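Transfer tape and the Giltlow tray, part two

Shufen Bai wrote to ask why I gave up on screws for the tray lids. The short answer is wall thickness. The tray is gray, shallow and open, and the rim is too narrow to take a threaded insert without bulging the wall. Double-sided foam was the next attempt. It held, but the lid sat visibly high on one side.

So the rim now gets a frame of adhesive transfer tape with the liner left on until the lid is ready. The border follows the rim and rounds the corners in one piece. I cut the first frames by hand with a knife and a steel rule, and the corners were poor. Dehua Hao cut the next batch on his plotter, 19 frames, and those drop into place.

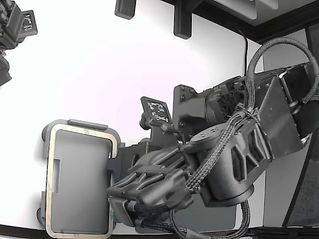
Surface prep matters more than I expected. A printed face has ridges, and the adhesive only touches the tops of them until it is pressed down. I wipe with alcohol, let it dry for 2 minutes, lay the frame, then go over it with a hard rubber roller. Skipping the roller cost me two lids in May.

Liner removal is the fussy step. The liner is pale beige with green print on it, and I can make out "468MP" on the long runs. Start at the end of a straight run and pull low, almost flat against the part. Pulling straight up lifts the adhesive with the paper, and at an inside corner it will stretch and fold onto itself. Slow down at the bend and change direction with it.

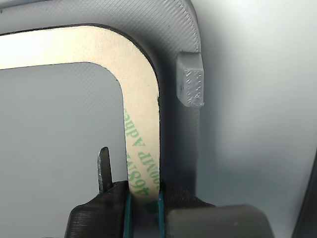 If the adhesive does lift, press it back with the liner still over it, wait, and start from the other end. A strip that has folded is scrap. Rub off the remains with a thumb and lay a new one.

Baoshan Zhong suggested adding a pull tab to the cut file, a few millimeters of bare liner past the adhesive. Dehua has the file and will try it on the next sheet.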